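Skatia Hand-Held Gripper Set: Set-Up Guide
Section 7. Preparing a Visitor Demonstration

This section applies to open days and arranged visits at the Trokcombe site. It covers the bedroom station, at which a pair of grippers is used to handle clothing on a made bed. Staff should read Section 5 (Charging and Storage) before proceeding.

7.1 Before visitors arrive

1. Fit the sheet and pull it flat over the mattress. Small creases are acceptable.
2. Place one folded garment on the bed, near the edge where the operator will stand.
3. Take both grippers from the Plaseck case. Open and close the fingers of each one fully, 8 times.
4. Set the grippers down with the fingers open and clear of the garment.

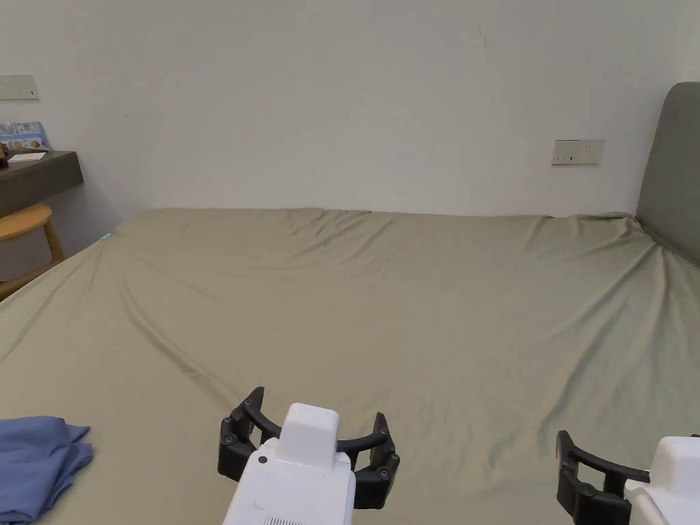

5. Start the Mersha recording program and enter the visit code. The program will not accept a new session if less than 258 MB of storage remains.
6. Make one trial fold. Delete the trial before the first group enters.

CAUTION: Keep hair, jewelry and loose sleeves away from the finger joints. Do not place a hand between the fingers while another person is holding the gripper.

We use cookies to improve your experience on this site. By continuing to browse, you accept our cookie policy. Accept | Manage settings

7.2 During the demonstration

1. Admit no more than 8 visitors at a time.
2. Explain that the operator's movements are recorded and later used to teach a robot the same task.
3. Pick up the garment slowly, lay it out, and fold it. Pause after each fold so that questions may be asked.
4. Offer visitors a turn only when the operator has finished and stepped back.

Note: Visitors may talk freely. Sound is not recorded by the Mersha program in its standard setting.

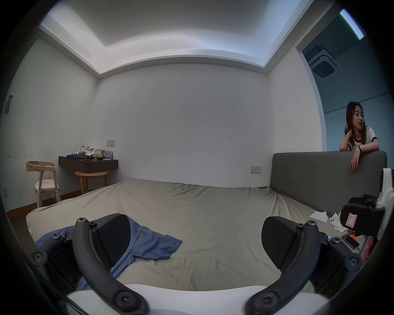
A visitor at the April open day asked whether the folding had to be perfect to be of any use, and said she would have been too nervous to try it otherwise. Staff should reply that uneven folds are kept and that a dropped garment may simply be picked up again.

7.3 Closing the session

1. Stop the recording and wait for the green message before closing the program.
2. Wipe the finger pads with a dry cloth. Do not use spray cleaner.
3. Return both grippers to the case and record the number of turns taken on Form 5.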